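Dumow Bath Outlet – FAQ

Do I need a smart toilet?
Probably not. Most people who ask us want a warm seat, and a heated seat costs far less than a whole unit.

Is the Presum seat really "self-cleaning"?
That's the maker's word. We'd still keep a brush handy.

Do soft-close lids last?
Some do. Ask how long the hinge is covered, and get it in writing. We give you 30 days to bring a seat back unopened.

Can I look before I buy?
Please do. Brochure photos flatter everything. 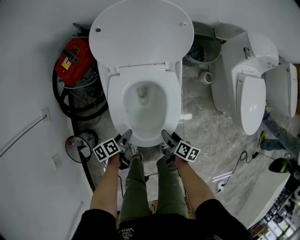 Lift the lid, check that it stays up by itself, and look at where the seat meets the rim – a bad fit shows there first. Bring 2 measurements: bowl length and bolt spacing. "Universal fit" is a claim we don't trust.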